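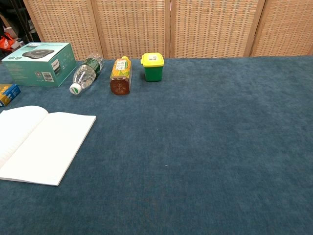
Folding divider, four woven panels, light wooden edges.

Virura Weave Patterns

A list of basket-weave and cane patterns used in screens, chair seats and trays, collected in Nanholm and Herndale. Maintained by Mi-kyung Gil.

Contents
patterns.csv — 841 rows, one per pattern
sources.csv — 316 rows, one per shop, book or household
notes.txt — spelling variants and local names

Fields
id, name, strand_width_mm, over, under, source_id

Widths were measured with a ruler to the nearest half millimeter. Rows with a blank width come from books. Version 5 merged duplicate entries from Herndale and fixed the over/under counts for twill patterns.

Known problems
Some local names are shared by two patterns. Check the id before joining files.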